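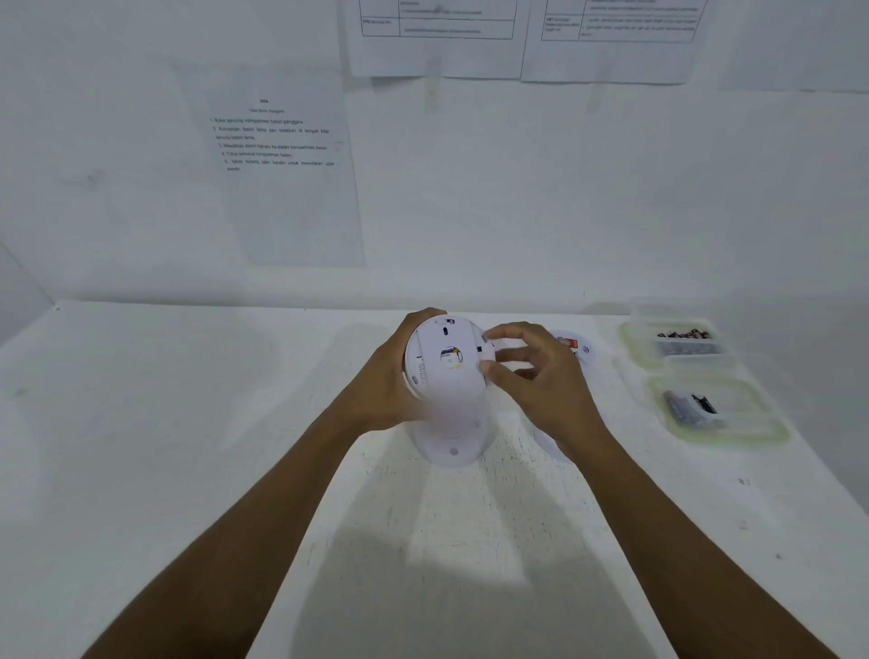

Smoke detector, back side to camera, second one waiting. Old batteries go to recycling, as the sheet says.

February, late evening

Another night at the shared bench and I am still not convinced. The plan, as Gebhard Thaler keeps telling it, is that we build an arm that can change the battery in a smoke alarm, start to finish, with nobody touching it. He has named it Anar. I have asked him what it is for and had three different replies, one of which was "ceilings".

We did the job by hand tonight to get the order of it down. The instructions on the wall are in Malay and there are five steps: open the cover, take the old battery out and put it in the recycling place, put the new one in, close the cover, press the self-test button. Five lines. Any child could follow them. I then tried to write the same thing out for a machine and was at 31 lines before I had the cover open, and I had cheated on a few of those by writing "feel for it".

The cover is the whole trouble. My right hand was spread across the back plate with the fingertips pushing, while the left held the rim, and the thing still slid about on the table because the body is round and slightly domed where it rests. I never notice I'm doing any of this. How much push? I couldn't tell Gebhard. He wants a number. I said enough, and he wrote down "enough" with a question mark.

He thinks the Gerex wrist will sort it out. I have read the Gerex page twice and it says "up to 8 newtons of fine control", and I would like to know who measured that and what they were holding. The one we had on loan last year couldn't keep hold of a jam jar lid. Then there's Cirnon, the software, which he swears has improved. It stopped 6 times last night on a simple pick and place, and each time the log said error 419 and nothing else. I looked up 419. The manual goes straight from 418 to 431. 431 is "see 419".

Tried the tubs next, as I wanted to know if the camera could see the batteries through clear plastic with the light coming straight down. It can see something. Whether it knows a battery from a shine on the lid I have my doubts. Gebhard says train it on more pictures. That is his answer to everything, including the door that sticks.

To be fair to him, his drawing for the cradle is good. Two padded jaws to hold the rim and leave the back clear. If we stop after the cradle we will have made a decent holder for working on alarms by hand, and I'd pay for one of those. I told him so and he went quiet and made tea.

Mendonça have the plastic for the jaws at a fair price if we order before the end of the month. I said I'd split it. Must ask whether postage is in that.

Still to do: measure the rim properly, both alarms, in case they differ. Bring the better callipers. Find out who has had my small screwdriver.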